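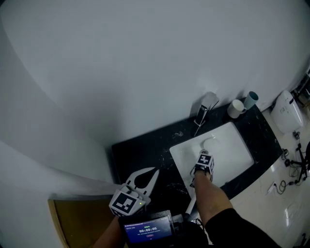 Bezawit Lemma wrote in last week asking whether there's any point descaling with vinegar when the limescale is back within a fortnight, and should she just give in and buy a water softener. I've had the same moan myself, Bezawit! We get very hard water here in Busten, and I've tried most things, so I'll tell you what I do now and you can pinch whichever bits suit you.

First job is the tap. I use citric acid these days (the powder you get in the home-brew aisle) as it doesn't make the house smell like a chip shop. Two tablespoons in half a litre of warm water, stir till it's clear, then soak an old flannel in it and wrap it round the base of the spout where the crust builds up. Leave it 22 minutes. Why 22? That's one episode of the thing I watch on my phone. Don't go much past half an hour on chrome, and if your taps are brass or gold-coloured, check what the maker says first.

Unwrap it, rub with the same flannel and go round the joins with an old toothbrush. Rinse well and dry it. The drying is the bit I used to skip and it makes more difference than any cleaner I've bought.

Next, the little mesh bit in the end of the spout. Mine unscrews by hand, but if yours is stuck, wrap a cloth round it and use pliers, gently. PUT THE PLUG IN FIRST. I lost a rubber washer down the waste in November and had to take the trap off to get it back. Drop the mesh in a cup of the solution while you get on with something else, then poke out any grit with a pin.

Worktops need a bit more care. Keep anything acidic off marble and limestone, it will etch them and you can't wipe that away. I stay cautious with any stone if I don't know what it is. A drop of washing-up liquid in warm water, a microfibre cloth, then a dry cloth straight after. On dark surfaces you'll want to buff it twice, they show every drip.

And please don't mix any of this with bleach, ever. Open a window and wear gloves if you've got cuts on your hands (ouch).

As for the softener, I priced up a Javeck one and with fitting it came to £1,592, so I'm sticking with my bag of citric acid for now. Jae-in Yoo has one and loves it, though she does have two bathrooms and four kids. If you do go for one, ask where the salt goes in before you agree where it's being fitted.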